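About Ristlow Homes

Posted in November by the Ristlow office

Ristlow is a residential real estate brokerage. We list and sell houses, townhomes and condos in Tarkimis and the towns next to it, and we manage a smaller number of rentals. The company started as a two-desk office over a hardware store on Henao Street. We now have 4 offices and 30 licensed agents, and the original office is still open, although it has moved down to the ground floor.

Most of our work is resale. A typical client has owned a house for a long time, has not sold one before or has not sold one in years, and wants to know what it will bring and what needs fixing first. We walk through the house with the owner, pull the recent sales on nearby streets, and put a price range in writing. There is no charge for that visit and no listing agreement to sign at the end of it. Some owners wait a year or two before they call back.

On the buying side, each client works with one agent from the first showing to the closing. We do not hand people off to a transaction desk once the offer is accepted. Your agent attends the inspection, reads the report with you, and is the person who answers the phone when the appraisal comes in low.

New construction is a newer part of the business. We are the listing brokerage for Relholm, a planned neighborhood on the east side of Tarkimis that will have 385 homes when the last phase is finished. The first 200 lots have been released. Floor plans run from single-story houses with two bedrooms up to two-story houses with a bonus room over the garage. Buyers in the later phases can choose flooring, cabinet finish and one of the optional room layouts – study, hobby room or extra bedroom – up until framing begins.

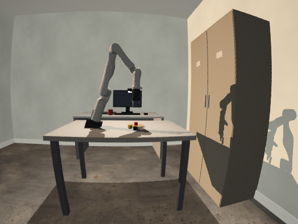

Computer rendering of a room with a table, a second table with a monitor farther back, and a wardrobe.

The Relholm sales office keeps a printed price sheet for every released lot, including lot premiums. Premiums are highest along the creek and on the two cul-de-sacs. If a lot has an easement or a drainage swale, it is marked on the sheet. Buyers may bring their own agent, and we ask only that the agent register on the first visit.

Our rental department handles single-family houses and small buildings, up to a fourplex. We advertise vacancies, screen applicants, collect rent and schedule repairs. Owners get a statement each month and copies of all repair invoices. We do not mark up contractor bills.

All of our agents are licensed by the state and belong to the local listing service. New agents spend their first months paired with an experienced one and do not take listings alone during that time. We hold a sales meeting every week at the Henao Street office, mostly to go over new listings and price changes.

Offices open at 9 a.m. Showings can be set up for evenings with a day's notice – occupied rentals need more, as the lease requires. To ask for a price visit, call or stop by whichever office is closest to the house.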